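Keeping Bananas at Home: Bag or No Bag
Project report by Karlijn Koster and Triin Ozoliņš
January 2, 2025

Background

Our household storage class asked each pair to pick one food that gets thrown out often and look at how people keep it. We picked bananas. In October we put a short questionnaire on the class page and asked what people do with bananas when they get home from the store. Most of the answers fell into two groups. One group leaves them in the plastic bag, often on the counter. The other takes them out right away and puts them in a bowl or on a hook.

We wanted to see if the bag makes a difference to the peel over a short time, and also which way of keeping them is easier to live with in a small kitchen.

Method

We bought bananas at the Gestthorpe market, choosing yellow ones with little or no brown on the peel. They were split into pairs still joined at the stalk. Pairs weighed differently, so we wrote down the weight of each one before starting. The heaviest bunch we bought, before splitting, was 881 grams.

One set stayed in thin plastic bags with the top folded over. The other set was taken out and left on a plate. Both were kept on the same shelf away from the window. We checked them every 24 hours and scored the peel on a scale we made ourselves, from all yellow to mostly brown. The stalk and the body of the fruit got separate scores.

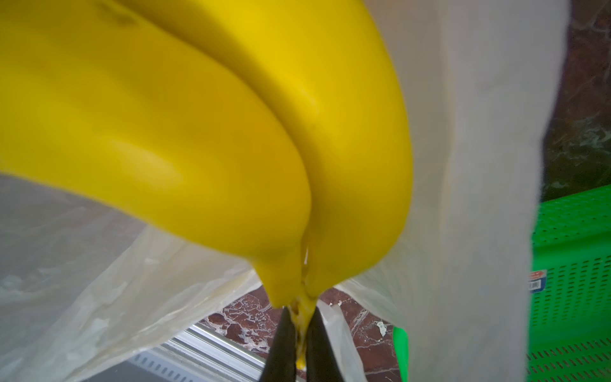

The stalk was harder to score than the rest. It is a small area and the color changes unevenly there, so our two scores did not always match. When they differed we wrote down both and used the average.

Results

For the first 2 days the bagged and unbagged bananas got nearly the same score. After that the bagged ones had more brown near the stalk. There was also moisture on the inside of some bags, which we had not planned to record and only noted in the comments column. Peels on the plate stayed drier, but a few got flat marks on the side they rested on.

Problems

The shelf was warmer than we wanted. Our thermometer read 70 degrees Fahrenheit in the morning and went up when the oven was on. We also opened the bags to check the fruit, so they were not closed the whole time. A second round should use clear boxes and a hook, and the same person should score the stalks every time.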